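Furik, or how to build a hand in a shared workshop

The Murngate workshop has 40 members and one good bandsaw, and on Sunday mornings the queue for the saw reaches the door. Vlasta Berisha doesn't queue. She has the bench at the back, and for the past year that bench has belonged to Furik, a home-built arm with two fingers, a base full of sand and a temper.

Furik began as a bet about crisps. Could an arm made from garden-shed parts take a bag off a pile and put it down again without crushing the contents? Berisha, who repairs sewing machines for a living, said it would take a month. Tarcísio Teixeira, who shares the bench and writes the code, said it would take two. That was 3666 lines of code ago, and they're still at it, and they are having a marvellous time.

Soft bags, it must be said, are wonderful things to be beaten by. They slide and they puff up at one end when you squeeze the other, and the shiny ones fool a cheap camera completely. Berisha's first fingers were bare aluminium and burst everything they met. The next set wore slices of bicycle inner tube, which held beautifully and then wouldn't let go!

So a good deal of the work now happens away from the bench, with fingers held and moved by people, at a table, over a tray of snacks.

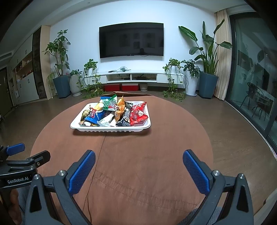

Snack bags are the test piece of choice, and a plastic tray keeps them within reach. 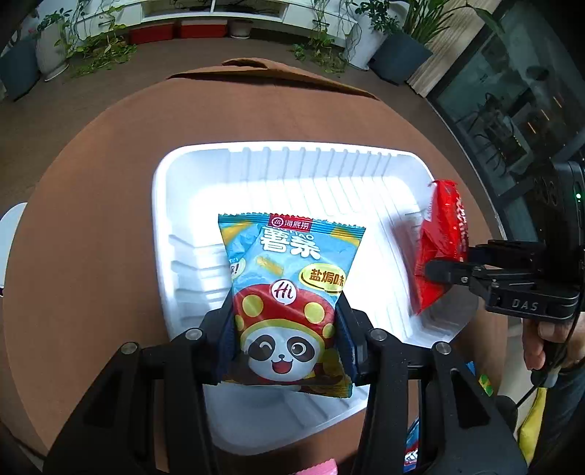 Can a beginner build something like Furik at home?

A beginner can, provided the first version is small. Teixeira suggests starting with a single joint and a single motor, bolted to a heavy board, and getting it to stop in the same place every time before adding anything else. A hand drill, a decent set of screwdrivers and a bench supply with a current limit will take you a long way. Leave the fingers till last, and make them easy to swap, as you'll want to change them more often than any other part.

The latest change to Furik came in February, when Berisha threw out the gearbox she'd cut herself (17 teeth, one of them wonky) and fitted one from Halilović, the scrap dealer on the Bestcombe road. It whines a bit. It also holds its position when the power goes off, and the two of them spent a whole evening switching it on and off just to watch it not fall down.

Next comes the wrist. Berisha wants a belt and Teixeira wants a second motor, and there are drawings for both pinned over the bench, with rude remarks in two colours of pencil. The belt is winning at the moment, mainly on weight, and she has already cut the pulleys.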